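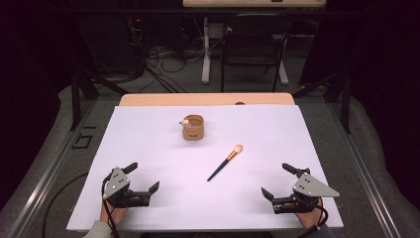 vendine_desk

3 May 2025, 131 views

Brush holder for a small desk, is this one too short?

I set up a spot for makeup on my work table and want one small pot for brushes. Found this tan one from Patwary. It is short next to the brush with the long black handle, and I'm afraid it will tip once I put a few in. I own 19 brushes but only use two every day. Keep it or get something taller?

porkutmont42
Too short for that brush. The handle is long and all the weight ends up over the rim. I had a low cup from Pitico and it went over every time I bumped the table. Get a taller one.

plainshelf
Disagree. For two brushes a low pot is fine if you put something heavy in the bottom. I use dry rice and change it every February. Tall cups hide the short brushes and you end up digging.

porkutmont42
Rice gets into the bristles if you ever drop one in upside down. I'd use glass beads.

plainshelf
So don't drop them in upside down. Handle first.

vendine_desk
I don't want rice on the table either way. One more of the pot, closer up.

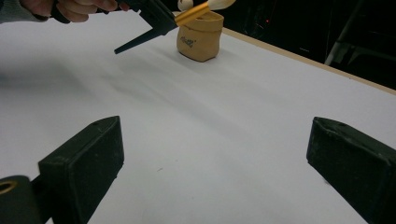
Tan pot with the folded rim, on the white top

mossybin
The rim is folded over, so you could unfold it for more height if the material allows. Try that before you buy another. I'd keep the other 17 in a drawer.

porkutmont42
It would be taller but still light. My vote is still no.

vendine_desk
Will try the rim first, then beads. The Patwary return window is 42 days so I have time.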